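Paiva T-shirt in black: a month of wearing and washing

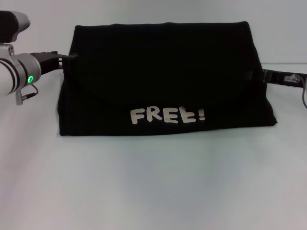
Page last changed: 3rd January

I bought this T-shirt from Paiva in December and have had it for 30 days. It is plain black apart from the word "FREE!" in large, rounded off-white letters. The lettering has a hand-drawn look and the two Es don't quite match, which I like.

Size and fit

I ordered a 14 and it fits as a 14 should. The shoulders sit in the right place and the sleeves don't grip. The body is a little longer than my old Drema shirts, long enough to tuck in and stay tucked. If you are short in the body you may find it too much.

The cloth

It is a proper matt black and went with everything I tried it with. The weight is medium. I wore it on its own indoors and under a jumper outside, and it didn't bunch up under the arms. The neck was stiff for the first couple of wears and then softened.

Being black, it picks up fluff. We have a grey cat and I would not put this shirt on before feeding her. A lint roller sorts it out in a minute.

Washing

I have washed it at 30, inside out, with other dark things, and dried it on the airer. There was some colour in the water on the first wash, so keep it away from anything pale to begin with. No shrinkage that I can measure. The print has not cracked or peeled so far. I ironed it once, from the inside, and left the letters alone.

Folding

It folds flat and takes up little space in the drawer. I fold it over on itself with the word on the outside so I can find it among the other black ones. The hem does go slightly wider than the top if you rush it – mine usually does.

Compared with the others

The Drema is softer from new but went grey within a few months. I also had one from Ulent, which kept its colour and lost its shape at the neck. I would put the Paiva ahead of both for now, though a month is not long and I will change this page if the print starts to go.

Delivery took 2 days. It came in a paper bag with no extra packing.

Would I buy it again? Yes, in black. I haven't tried the other colours.

Wilma Tennant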